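Rillia Community Help > Arms and Grippers > Faults and Stops

Gripper drags the next cable over and arm goes into protective stop, sim and real

Posted by Delali Zakaria
May 15, 2019

Hi all. Stuck on this since March and running out of ideas, sorry for the length.

Setup: single arm on a bench, two finger parallel gripper, wrist camera. Job is to unplug and replug network cables on a patch panel, for burn-in testing. Arm software is Steltirari, the sim is Cuvomus, same program runs in both. One long blue cable is the one under test, the gray ones are short and just hang there. Program goes: move under the panel, fingers up, open, close on the plug, pull down, back off, present to tester, put it back.

What goes wrong. Most of the time fine. Then every so often the fingers close on the plug I want AND catch the blue cable on the way, down near the base of the fingers not at the tips. Pull starts, blue cable goes tight, force climbs and the arm stops dead with a protective stop. Panel gets yanked forward on its brackets. On the real bench it bent one bracket last week. Nobody hurt but my coworker had her hand maybe a foot away, clearing the tester, and now there's a note in the safety log with my name on it.

Numbers: 1000 cycles in sim, 103 stops. Real bench I quit at 126 cycles becuase of the bracket.

Things I tried:
- slower approach. Fewer stops I think but same kind
- lower grip force. Then it drops plugs
- re-did the hand-eye calibration twice
- turned the force limit up. Yes I know. Turned it back down after the bracket

What I don't get is the log says grip OK every time right before the stop. Finger width reads what I'd expect for a plug. So how does it think everything's good with a cable wrapped in there?

Also, after the stop, what's the right way to recover? Right now somebody hits reset and the arm tries to finish the pull, which is scary. Want to fix that first if anything.

Sim view from the wrist cam at the end of the post.

Nii Quansah

Two separate problems, take the scary one first.

Recovery. Your program resumes from the line it stopped on. So reset = finish the pull with the cable still tight. Don't let it do that. In Steltirari there's a setting for what happens after a protective stop, mine was on "continue" out of the box, change it to hold. Then write a recovery routine that does this and only this:

1. Stay put. No motion on reset.
2. Wait for a person to confirm, with a separate button from the reset. Not the same button pressed twice, people will just double press.
3. Open fingers slow, a little at a time. If force jumps, stop again.
4. Move back toward the panel a small amount to let the slack come back. NOT away from it. Everybody's instinct is back away and that's exactly the direction thats loaded.
5. Only then retract, slow, and go home.

And before anyone reaches in to free a cable by hand, arm power off and locked off. A protective stop isn't the same as safe to touch. The brakes are on but the cable is still under tension and a plug letting go can swing the panel or flick the connector at your face. Safety glasses too. Your coworker shouldn't be clearing the tester while the arm's in the pull phase at all. Put a guard there or a scanner or at the very least split the cycle so the arm parks before she goes in. Talk to whoever owns your risk assessment, the bracket bending changes it.

Now the catching. Finger width tells you about the gap between the fingers. Your blue cable is down low, by the base. It can sit against the fingers or loop past the base without being pinched, so the width doesn't change one bit. Grip OK is telling the truth, it's just not the thing you need to know. You need a check AFTER the grip and BEFORE the real pull. What I do:

- close
- tug down a few mm, very low force limit, way under the pull limit
- compare force with what a good unplug looks like over that same distance. A latch lets go sharp, a snagged cable builds up gradually
- if it looks gradual, open, go back up, try from a different angle

Caught most of mine. Costs you maybe a second a cycle.

Also approach path. If you come straight up from below, the long cable is right in your way every time. Come in from the side the cable doesn't run to. And do NOT put the force limit up again please.

Maksymiv

had this. cable comb. ours came off a shelf, 125 mm long, holds the long one off to one side and the arm never sees it. done in 10 min. no code

Delali Zakaria

Thanks both. Quick update. Set recovery to hold, second button is wired, tested it with the panel off and a piece of rope, arm sat there like it should. Tug check going in tomorrow. Comb is ordered but the cable under test has to move between ports so not sure it'll work for all of them, might do the comb on the far ports only.

Nii, the force thing, you were right, I plotted a few of the bad ones and they do build up gradual, no snap at all. Wish I'd looked at the plots before I touched the limit.

One more, does the wrist cam help here? Was going to check for blue between the fingers before closing.

Nii Quansah

Helps some. Blue against gray is easy to pick out so sure, do a color check low down by the base as well as at the tips. But treat it as a bonus. A cable that goes behind a finger you won't see, and on the real bench the lighting will mess with you. Tug check stays in no matter what the camera says. And keep the camera out of anything safety related, it's not rated for that.

Maksymiv

still say comb

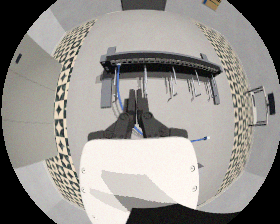

Can I just shorten the blue cable so there's less of it to snag?

Shortening helps a bit if it still reaches the tester with slack left over at every port. Too short is worse, it'll go tight during a normal pull and you get the same stop with nothing snagged at all. Measure at the farthest port with the arm at the bottom of its pull, then leave extra. Keep the tug check in either way.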